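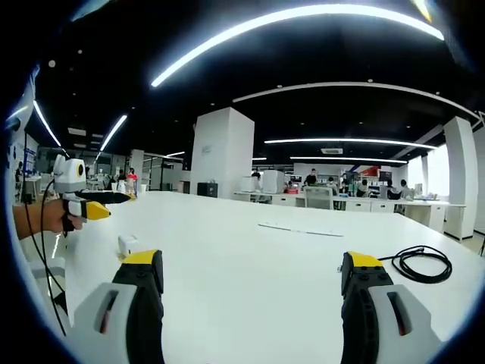

September 27, 2018

I have opinions about tables now. I did not have them before we moved the office to Westham, and I would like it noted that I was a more relaxed person then.

The old place had desks. Small, brown, one per person, each with its own climate of crumbs and receipts. The new place has a big white table, and the theory (there was an email about the theory) is that a shared surface keeps everybody tidy. You can't build a nest on a table that belongs to all of us. What you can do, I have learned, is put something down on it for a second.

White is merciless about this. On my old desk a cable could live out its whole natural life without anyone spotting it. On the white table a black cable looks like a crime has been committed and somebody has gone to get the chalk. Coiling it up helps a little, in that it then looks like a tidy crime. The pale things are worse in their own way. Small white items go down on that surface and sink into it like a polar bear sitting down in the snow. I once lost a plug adapter for most of an afternoon and found it with my elbow.

The ceiling doesn't help, or it helps too much. It's black, with long white lights that bend around up there like somebody was icing a cake and got bumped. I love it. I've spent entire phone calls following one strip with my eyes. But it is a lot of light to point at one table, and it means you get to know every speck personally. Kristýna Brabec, who had the seat across from mine in the old building and has somehow ended up across from me again, claims she can tell what I ate by looking at my end. She can. It was toast.

So we made rules, or she made them and I nodded. Cables get coiled and go to the far edge. Anything smaller than your thumb goes back in your pocket or in the tin. (The tin is an old Leline cookie tin. It held cookies for 2 days.) Mugs go on the Jurčo coasters, a farewell present from the landlord, who must have noticed what we did to his windowsills. And whoever leaves last clears the lot.

The coasters lasted longer than the cookies. We started with 6 and I can put my hand on 3. I've looked in the kitchen, I've looked behind the white column, I've gone through my own bag in a spirit of fairness. The rest are in Mostitz, I suspect, because the Mostitz people came by for a meeting and they have the look of coaster people.
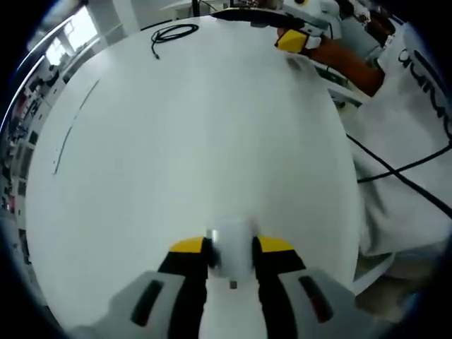

The cables have been the real education. I had always wrapped mine around my hand and hoped. Kristýna was appalled. She makes big lazy loops, gives each one a little half twist, and lays them down so they stay where they're put. Mine come out as flat ovals with one end hanging off the side like a tongue. We've been through the technique several times and I can do it while she's watching. Then she goes for coffee and my hands go right back to what they know.

Wiping the thing down takes me roughly 60 seconds, which I mention only because I put it off for longer than that every single evening. Damp cloth first, then a dry one or you get streaks, and under those lights you'll be looking at the streaks all the next morning. Start at the far edge and work toward yourself. I started at the near edge for weeks, which meant leaning over the clean part to reach the dirty part and leaving a perfect print of my sweater in between.

Do I miss the old desk? I miss the drawer. I'd had the same drawer for years and there were layers in it, you could have sent a geologist down. It all came over here in one box and the box is still taped shut, under my coat, on the theory that if I haven't opened it by November I can throw it out. Kristýna has the same theory about it. I think the spare tape is in there, and the good scissors, and possibly my other glasses.

Anyway, if you're in Mostitz and your coffee is sitting on a nice round cork thing that you don't remember buying, we'd like it back. No questions asked.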